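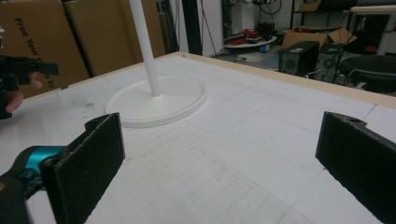
Gridded white table with a wooden rim, two hand-held grippers, white stand towards the back left.

Workshop tips: recording tasks by hand

These notes cover teaching by demonstration with a pair of hand-held grippers on the bench. They assume the grippers are charged and calibrated. Remote control is dealt with at the end.

Preparing the table

Wipe the top with a damp cloth and let it dry. Old scuffs can stay. Fresh marks should come off before a session, as they move between recordings and the grid does not. Keep loose items off the rim.

Put any stand where the arm carrying the second gripper will not catch it. Check that the base sits flat. A leaning pole should be tightened at the foot before you start.

Pads

Felt-type pads pick up lint and crumbs. Clean them with sticky tape, pressing and lifting; rubbing pulls the fibres. Change both pads of a gripper together. We fit new ones every 1,000 grasps and note the count on the lid of the spares tin. Pads sold by Duman are slightly thicker than the Datley ones, so run the closing check again after swapping makes.

Starting a take

Open the fingers fully and hold still for 3 seconds. Both grippers should be over the table or its rim, with nothing between the fingers. Move in at the speed you would use to pass someone a full cup. Close until the object stops shifting, then pause briefly before lifting.

If you fumble, finish the movement, put the object down and mark the take as failed. Do not stop halfway. Abelardo Villanueva keeps the failed takes in their own folder and goes through them on Friday.

Change the starting place of the object every four takes. The grid squares are useful for this: write down the square, not a distance from the edge.

Wrist strain

Thirteen takes, then swap hands or swap people. Lower the stool if your elbow is above the rim.

Remote control

Use the Surnulus handset for anything hot or sharp. Halve the hand speed, and expect more takes before you have a usable set. Set the dead zone before fitting the fingers. The Kindodberg cable is stiff when new and should be clipped to the underside of the bench, with enough slack to reach the far corner.

Store grippers with the fingers open.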